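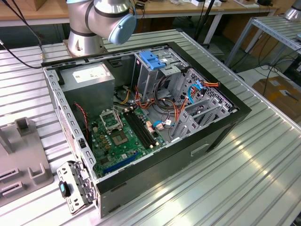
Community > Shop Floor Help > Robots and Automation > Safety and Rules

Which rules apply to a PC teardown cell? Arms keep working over an open case

Posted by Tala Jaber, July 9, 2019
3000 views | 7 shares

Quick one, typing this on break. We're setting up a bench at Vavville where arms take apart old desktop towers for parts. Case goes on its side, panel off, arms reach in and pull drives and whatever else is worth keeping. First batch is 200 towers, supposed to start in August.

The arms were sold to us as collaborative so our manager says no fence needed, we can just walk up and move a cable if it's in the way. I'm not so sure. The arm might be fine but what about the gripper? And the sheet metal? Old cases have edges that will open your hand up without any robot involved.

What I need to know:

- is "collaborative arm" enough on paper, or do we need our own risk assessment
- who signs it, us or the dealer (Galtska)
- anything about leaving power supplys in while the arm works
- static. does anybody bother with it when half the stuff is going to recycling anyway

We have a lockout procedure for the conveyor but nothing for this. Tried reading the standard and got lost around the definitions. Plain words please. 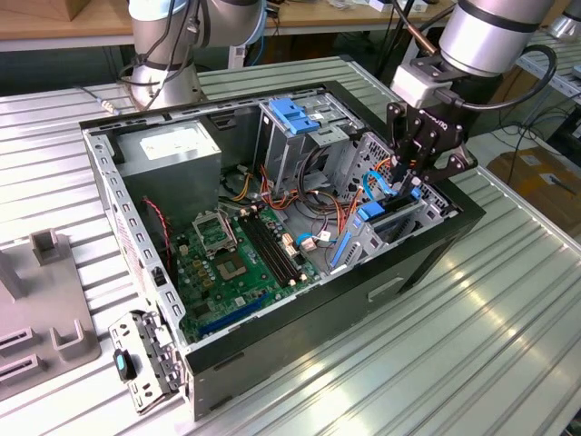

Bjarke Holst

No, the label on the arm doesn't cover you. The assessment is for the whole job -- arm, gripper, the part it's holding, the table, whatever is clamped down, and the person who wanders over. Look at ISO 10218 part 2, that's the one for the people putting the system together. Then ISO/TS 15066 for contact limits. In the US it's R15.06, same idea. If your arm is holding a bracket with a raw edge then the raw edge is part of your robot as far as I'm concerned.

Who signs: whoever integrates. If Galtska sold you an arm in a crate and you bolted it down and wrote the program, you are the integrator. Get it in writing who does what. We didn't, and it took ages to sort out.

Two arms reaching over the same case is its own line on the sheet. Not only hitting each other. One arm stops, the other one doesn't, somebody thinks the cell is stopped and puts a hand in. Tie the protective stops together and then test it. Press every button and watch both arms. Write down that you did it.

Pinch points: fingers with linkages are the worst. Check what the gripper does when power drops, some hold and some let go. You want to know that before it's holding a drive over someone's wrist.

Power supply: case unplugged, cord gone completely from the bench. Let it sit. Don't let anybody open the PSU box itself, arm or human, caps inside can hold a charge. Ours go in a seperate bin closed. Batteries too, pull the coin cell by hand before it goes on the table and keep them in their own tub.

14 people found this helpful

Kaj Holst

just put a fence round it. we did and no more arguments. yes its slower

2 people found this helpful

Tala Jaber (original poster)

Thanks Bjarke, that's the bit I was missing. Fence is not happening Kaj, no room, but I asked about a scanner on the open side. Redid our checklist tonight, tear it apart please. It's going in as form 1383, Stubbs wants it by next week:

Before start
- cord removed, case left unplugged
- coin cell out, in tub
- side panel off by hand, gloves on
- case sitting flat, doesn't rock when you push it
- stops tested, both arms

During
- no hands past the table edge unless the cell is stopped
- one person has the pendant and that person does nothing else
- speed stays at the low setting for any new case type

After
- arms parked clear of the case before anyone reaches in
- loose brackets and screws off the table

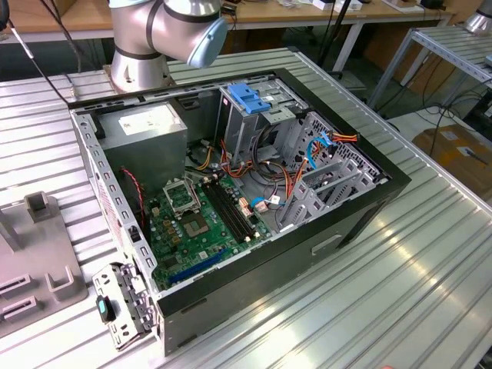 Static is still the open question for me. Taltus (our buyer for boards) says they'll reject boards with no ESD handling record, so I guess we do bother. Wrist straps for people is easy, but what do you do for the gripper? Fingers are going right past the board, and on a case like this one the CPU socket is sitting open with its bracket up and the contacts bare, so I don't want anything charged touching down there. Same with the power cables, they run straight across the middle toward the drives and one snag could pull on the board. Thinking a step in the checklist to tie them back or cut them first. Cut by a person, cell stopped.

Mikkel Ingvarsson

Cable step first, yes. Put it under Before, right after the panel. Cables are most of your faults, arm grabs a loop instead of the latch and then it's pulling on who knows what. Set a force limit low enough that it stops there. And don't have people reach in to "help" it, that's how you get the near misses.

For static: bond the table and the arm base to the same ground point and check it with a meter. Don't assume, coated or anodized aluminum can fool you. Dissipative pads on the fingertips, replace when worn. Sockets with pins or contacts showing get a plastic cap on before the arm starts, we keep a box of them. Log the check each shift, initials and the reading. Buyers like Taltus will normaly want to see the log, not hear about it.

One thing on your list -- "both arms" under stops. Write every arm that can reach the table, by name. If a third one gets moved closer later, the form is wrong and you won't notice.

Also add the retest. Any new gripper, new case type or moved table means you go through the assessment again, with a date on it.

9 people found this helpful

Tala Jaber (original poster)

Adding all of that. Caps ordered. Still waiting on Galtska about who signs, Ketill Brynjólfsdóttir there has the contract and is going to call me back

Comments (4)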